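Old desktops get a second look at the Hebden bench

If you've walked past the Hebden workshop this September, you've probably noticed a Dell tower lying on its side with its cover off. I stopped by at 7 in the morning to see how the desktop project is coming along, and I ended up staying until lunch!

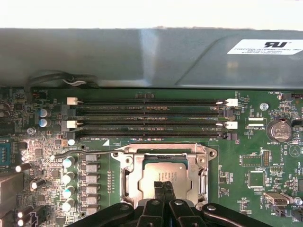
Hebden Hardware Reuse Club

I'll admit I went straight for the processor. It sits in a metal bracket on the green board, with four memory slots above it, all of them empty. Chantal Doucette, our bench lead, wants every processor checked and its markings written down before a machine goes back on the shelf. She's been through 59 towers so far (she keeps the list in a blue binder, and yes, I was allowed to look).
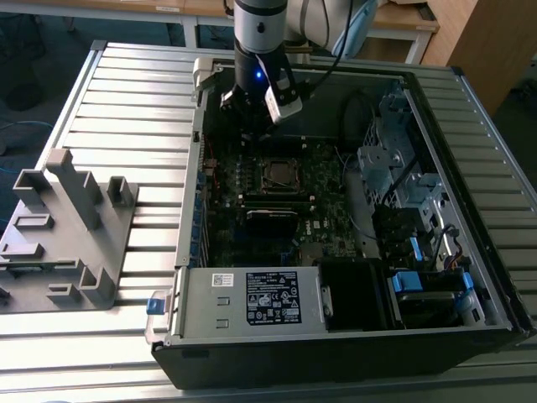
Tower on its side, with the drive cage at right and the power supply at the bottom.

The blue plastic pieces by the hard drive are my favorite part – I do like a bit of color inside a black case. Drives get logged separately, and the one from tower 2234 is already in the book.
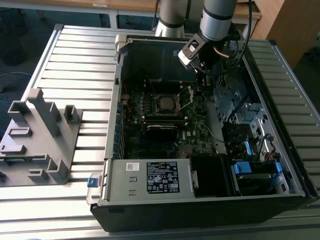

Processor in its socket, memory slots just below.

Next up is a stack of office machines from Rutard, and Chantal would love a few more hands for those. You don't need any experience, just some patience with small screws. Drop by the bench before noon or leave your name at the Bolis Street desk – I've already put mine down.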